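Unit 6. Lease structures and net operating income

Reading: course pack, section on commercial leases. The worked example uses the Zanonico Building, which returns in Unit 7.

6.1 Gross and net leases

In a gross lease the tenant pays one rent figure and the landlord pays operating costs out of it. In a net lease some or all of those costs pass to the tenant. The usual grades are:

Single net: tenant pays property tax.
Double net: property tax and building insurance.
Triple net: property tax, insurance and maintenance.

The labels are used loosely in practice. Read the expense clause before you model anything. Two leases both titled "triple net" can treat roof replacement differently, and the roof is often the largest single item over a ten-year hold.

6.2 Base year and expense stop

Many office leases sit between gross and net. Under a base-year clause the landlord absorbs operating costs up to the level of the first lease year, and the tenant pays its share of any increase. An expense stop does the same with a fixed dollar amount per square foot.

Tenant share is rentable area leased divided by total rentable area. Check whether the denominator is the whole building or only the occupied part. The second version shifts the cost of vacancy to the remaining tenants.

6.3 Gross-up

Cleaning and utilities vary with occupancy. If the base year was a low-occupancy year, the base is too low and the tenant overpays later. A gross-up clause restates variable costs as if the building were nearly full. Fixed costs such as property tax are not grossed up. Students lose marks on this every term.

6.4 Worked example

The Zanonico Building has two office tenants, Rumevine and Abdella. Amounts are in thousands of dollars per year.

Rental income at current occupancy: 234
Operating expenses: 131
Net operating income: 234 - 131 = 103

Debt service, income tax and depreciation are left out. Capital items are also left out here, though some lenders deduct a reserve before they will call the figure NOI. State which convention you use.

Suppose 40 of the 131 is recovered from tenants. Recoveries are added to income, so NOI becomes 143. Do not subtract them from expenses and add them to income as well.
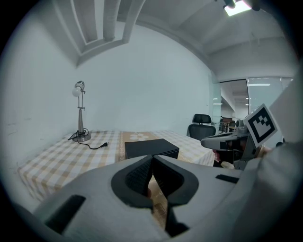 6.5 Capitalization

Value equals NOI divided by the cap rate. The result is sensitive to both inputs, and an error in recoveries carries straight through to value. Use stabilized NOI for a building in lease-up and deduct the cost of reaching stabilization separately.

Problem set

1. Recompute NOI for the Zanonico Building if Abdella moves out and its rent is 3 months in arrears. Treat the arrears as a collection loss.

2. Rewrite the Rumevine expense clause (course pack) as an expense stop.

Submit through Alix by 5 p.m. on the due date. Questions on 6.3 go to Ayantu Admasu, all others to Thaddeus Kapoor.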